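1/ Spent the morning in the public gallery for the Farnirar parcel theft case. Public gallery is a grand name for 12 chairs and a radiator that knocks.

2/ Short version: parcels kept vanishing from the hallway at Restwood flats. Residents blamed the courier firm, Fimari. Fimari blamed the residents. The police were called in December and blamed the front door.

3/ Then Sverre Kvam on the ground floor put a bell on a string across the hall - a plain shop bell. It rang at 4 am. He came out in his slippers and found a man holding a neighbour's new kettle.

4/ The man said he was "checking the address". The magistrate asked him to say that again, slowly.
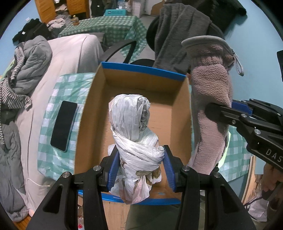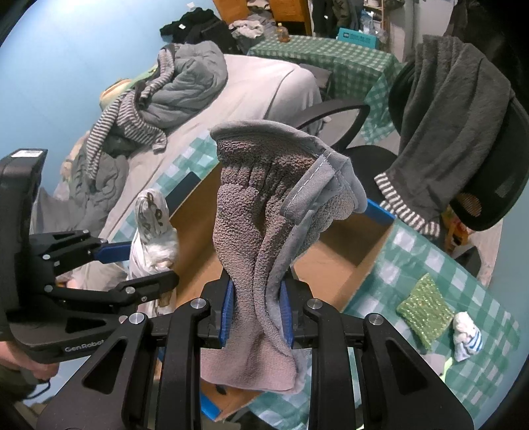 5/ Police went to his lock-up and found 100 parcels, most of them never opened. One held a single garden glove. You do wonder about the business plan.

6/ Total value was put at £1467. His solicitor called this "modest". A woman two chairs along from me, still waiting on her boots, said something else, and was asked to keep her voice down.

7/ He pleaded guilty to the lot. Sentencing is next month, once the reports are in. The kettle is still an exhibit, so its owner is boiling water in a pan.

8/ Fimari sent a statement saying it takes security very seriously. Kvam has kept the bell up. I tripped on it going round to ask him for a quote.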